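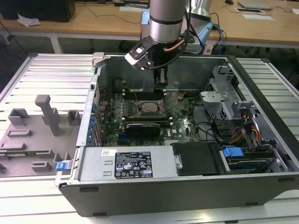 Used tower teardown & parts FAQ
Skallow Computer Reuse, Grelthorpe

Updated October. Same questions keep coming in so start here before you email.

What towers do you take?
Desktop towers, any brand, working or dead. Dells are most of what comes through the door. No laptops right now, no printers, no CRT monitors ever.

Do I need to take the hard drive out first?
Up to you. Leave it in and we pull it on intake, before anything else gets tested. Want it back? Tape a note to the case. Lots of the office towers have the drive on a carrier with a colored plastic handle, blue usually. Squeeze or pull the handle, slide it out, unplug two cables. Keep the carrier with the case please, they're a pain to replace.

Will you wipe my drive?
Yes if it's reusable. If it won't wipe it gets crushed. We don't look at files and we can't rescue photos for you, so back up first.

How do I open the thing?
Power off, unplug from the wall, hold the power button down a few seconds. Lay the tower on its side with the removable panel facing up. There's a latch, or thumbscrews on the back edge, or both. Panel goes flat somewhere you won't step on it. Don't pry with a screwdriver. If it isn't moving you missed a screw.

Where should I work?
A hard flat bench or table. Not carpet. Touch bare metal on the case before you reach in, and again whenever you've walked off and come back.

What order do you take parts out?
Drives, then the graphics card, then memory, then power supply, board last. Cooler and processor stay on the board unless they're being swapped.

My graphics card won't come out, what am I missing?
Two things hold it. The clip or screw at the rear bracket, and the little catch at the far end of the slot. Release both, then straight up. No rocking. Check for a power lead too.

How do I know which memory fits?
Read the label on the stick you've got and match it. Desktop and server memory can look alike and not work together. Send us the model number off the case and we'll look it up.

The lever next to the processor is up. Is it broken?
No, that's just the open position. Don't touch the pins or pads, don't drop anything in there. If you're fitting a processor, line up the corner mark, let it sit flat on its own, then bring the lever down. It does feel stiff. If the chip isn't sitting flat, stop.

Can I open the power supply?
Please don't. It can hold a charge after it's unplugged. We don't open them either. Swap the whole unit.

Can I use any power supply in a Dell?
Not always. Some have their own plugs and their own mounting shape. Compare the connecters before you buy, wire colors alone won't tell you.

Do you sell parts?
Yes. Memory sticks are $5, drive carriers $2, basic graphics cards from $8. Cash or card. Parts list goes up at the front desk, its not online yet.

Returns?
Bring it back with the receipt and we'll swap it if we have another. Ask for Reece Fairclough, he does the testing.

How many have you done?
2,471 towers so far. Most stripped for parts, the better ones rebuilt.

Where do I drop off?
Side door on Olatunji Street, ring the bell. Mornings are best. Don't leave towers outside, rain gets in the vents.

Still stuck?
Email with the model number and a photo of the inside. Replies are slow, sorry.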